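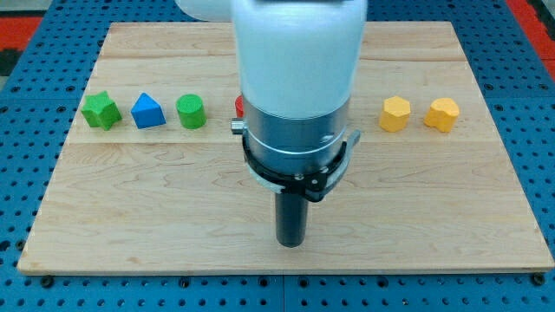

Treasa Mac Suibhne would like to see more sets of wooden shapes that a child can take in at a glance: a star, a triangle, a cylinder, six blocks in a row on one board. Most of the sets she has bought, she wrote to Tastwood in March, came with too many pieces and a box that never closed again.

Her letter was one of 3,143 replies to a customer survey the company sent out before starting work on its new shape board, which goes on sale 10th April under the name Millus.

Millus is a rectangular board of light-colored wood with six painted wooden blocks. It is meant for children age three and up and will be sold through the Tastwood online store and in 19 toy and school supply shops. Replacement blocks can be ordered one at a time.

"People told us they lose one block and then the whole set goes in a closet," said Halvard Sundqvist, product manager at Tastwood. "So you can now buy just the star. We should have done that with the older sets, and we are looking at whether we still can."

The blocks are short and thick so that they stand up on their own. A child can line them up along the back of the board and use the front half for sorting, stacking or drawing around them on a sheet of paper. Some colors are used on more than one shape. The star and the cylinder are both green, for instance, so the blocks can be grouped by color as well as by shape.

The paint is thin enough that the grain of the wood can still be felt. Ebbe Strand, who designed the set, said the first samples had a thick gloss coat and slid off each other when stacked.

"We went back and forth on the star for a long time," Strand said. "With sharp points it dented at the first drop. With very round points the kids called it a flower. The one we are making is in between."

Early sets were used for 12 weeks at the Nyberg preschool, where teacher Xolani Nkosi kept notes on how the children played with them. He reported that the triangle was used as a roof more than anything else and that several children asked for a second one. A pack with two extra triangles will be added to the store later in the year.

Nkosi also asked for a board with more room in front of the blocks. The final board is deeper than the one his class tried, and the row of shapes now sits in the back half.

Each set comes in a flat cardboard box with a lift-off lid and a folded sheet showing 5 simple games. The sheet has drawings and very few words. Schools ordering for a whole classroom can ask for the boards and blocks to be packed separately, which saves shelf space.

The board and blocks should be wiped with a damp cloth and left to dry in the air. They should not be soaked or put in a dishwasher.

About Tastwood
Tastwood makes wooden toys and learning materials for homes, preschools and elementary schools. Its other lines include the Pliltance stacking rings.

Press contact
Njål Lie, Tastwood press office
Sample sets are available to reviewers on request. Please include a mailing address and the name of your publication.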